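Local news | Business and jobs

Thursday, February 24, 2022

The former Plenik furniture works in Erkmont is to reopen as shared workshops and small offices after councillors approved the plans on Tuesday night.

The building on Mandagi Road has stood unused by its old owner since the company moved its production out of town. Parts of the ground floor have been let on short agreements, but the upper floor has been shut and the roof at the north end has needed repair for several winters.

Under the approved scheme the site will be divided into 40 units, most of them on the ground floor. The smallest will suit one person working alone. Two larger spaces at the back, next to the loading yard, are meant for firms that need deliveries by lorry.

The application was made by Kurnano, a property company which bought the works last year. Its project manager, Thắng Kiều, told the meeting that rents would be set by the month and that tenants would not be asked to sign long leases.

"We have had calls from joiners, a bicycle repairer, people who sew, people who just need a desk and a door that locks," he said. "Most of them are working from a garage or a spare room at the moment, and they want to stay in Erkmont."

The council received 471 comments on the plans during the consultation, which closed in January. The majority were in favour. Those against were mainly concerned with parking on Mandagi Road and the side streets, where residents already find it hard to stop near their homes in the evening.

Planning officers said the number of parking spaces in the yard met the council's rules, but they recommended a limit on working hours. Machinery may not be used before 8am or after 6pm on weekdays, and Sunday working with power tools is not allowed at all. Deliveries must use the yard entrance — the front gate will be for people on foot and cyclists only.

One councillor voted against. She said the hours were still too long for families living directly opposite, and asked for a further noise survey once the first tenants had moved in. Officers agreed to carry one out within six months of opening.
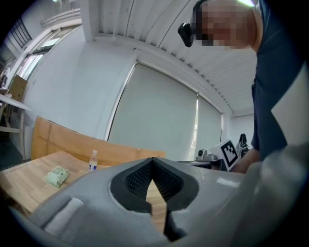 Work on the roof is due to begin in the spring, followed by new wiring and a lift to the upper floor. Kurnano expects the ground floor to be ready first, with the offices upstairs opening at a later date. Existing short-term tenants will be offered a unit before the rest are advertised.

The old Plenik sign over the front gate will be kept. It was not part of the original drawings, but several of the comments asked for it to stay and the company has agreed to clean and refit it.

Residents who want to see the full list of conditions can read it at Erkmont library during normal opening hours or ask for a copy from the planning office. Enquiries about renting a unit should go to Kurnano directly.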